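4.2 How people read a row of push buttons

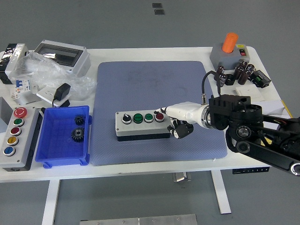 Figure 3. A push-button control box with a rotary selector switch, two green buttons and a red button in a single row.

The first thing we wanted to know was how much people take from color alone when they meet a control box for the first time. Earlier work on panel layout tends to treat color as a finishing touch, something added after spacing and order have been settled. Our results from the Mellomville sessions suggest that it deserves a much earlier place in the design, and we were delighted by how clearly this came through even in the short trials.

Each of the 119 participants saw a set of printed panel drawings, one at a time, and was asked to point to the control they would use to start a machine, then to the one they would use to stop it. The drawings varied in the order of the controls, in the number of green buttons, and in whether the buttons carried any markings. Panels with one green and one red button gave the expected result: people pointed quickly and were seldom in doubt. Panels with two green buttons were far more interesting! A second green button slowed the choice of the start control, as we had guessed, but it also slowed the choice of the stop control, although the red button had not changed in any way. Participants seemed to go back and check the whole row before they would commit to anything.

We had not planned to study this effect, and it became the part of the project we talked about most. One reading is that a row of controls is taken in as a kind of sentence. When one word in it is unclear, the reader starts over from the left, including the words that were plain the first time. The spoken comments fit this idea well. Many participants named the controls aloud from left to right before pointing, and those who did so on the first drawing usually kept doing it for the rest of the session.

4.3 Markings and their size

Markings on the button face helped, but only above a certain size. With small markings, participants leaned toward the drawing, looked for a moment, and then often fell back on position. Two conventions competed here. Some people took the leftmost button to be the start control, "because that's where you begin," as one of them put it. Others chose the green button farthest from the red one, on the grounds that a designer would surely keep start and stop apart. Both are sensible rules, and on half of our drawings they point to different buttons.

Larger markings removed most of this disagreement. The gain was greatest among participants who had never worked in a plant or a shop, and it was still present among those who had. We take this as good news for small manufacturers, who can print a larger symbol at little cost and need not move a single hole in the enclosure.

Text labels placed under the buttons did less than we had hoped. They were read carefully on the first few drawings and then, for many people, not at all. The Pateck drawings, which used a label above each control, did somewhat better than the Tahiri drawings, which placed it below. A pointing hand hides whatever lies beneath it, and this alone may explain the difference. We would love to see it tested with real enclosures mounted at several heights.

4.4 The selector switch

Rotary selectors raised a separate set of questions. In the drawings a selector always came first in the row, and participants were not asked to use it. Even so, many wanted to know its position before answering. They asked whether the machine was "on" in a general sense and whether the buttons would do anything at all until the pointer was turned. This shows a lively understanding of mode, and it came from people with no technical training as often as from those with plenty.

In the July follow-up, held at the Hivano site, we therefore added a line of text stating the selector position. Choice times dropped for every layout, and the left-to-right naming described in Section 4.2 became less common. The follow-up was small, with 20 participants, so we report the direction of the change and leave its size to later work. A larger set of 600 drawings, built from the same parts and balanced for order, is ready for that purpose and includes panels in which the selector stands at the right end of the row.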